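Subtitles out of step on Rodutitz after the first series
July 29, 2019

I'm watching the Danish crime drama Drorberg on Rodutitz. The subtitles were fine up to the end of series one, but now they run 14 seconds late. Same on my tablet. Any ideas?

Khattak
Sign out, sign in again, set subtitles to off, play a minute, then turn them back on. Worked for me.

Brerkix
It's the file at their end. They've said a new one is due in August. I keep a thread going on it, 161 replies so far.

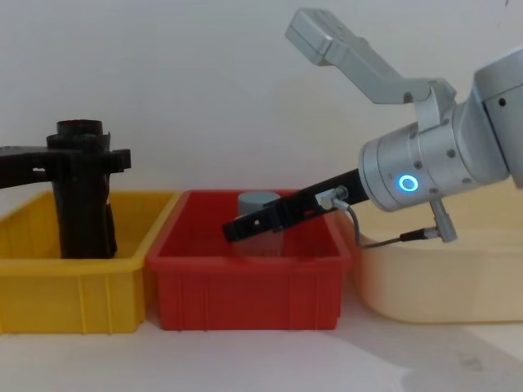
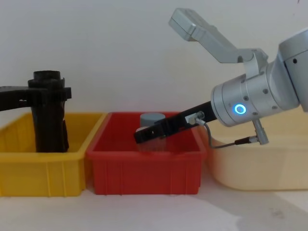
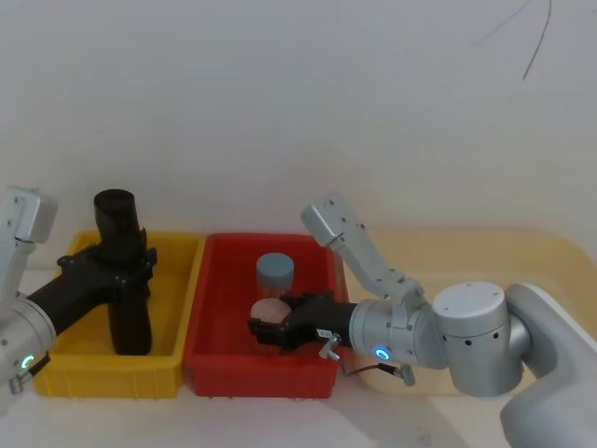
Until then the English dub is in step, though the voices are poor. Episode four is the worst for it.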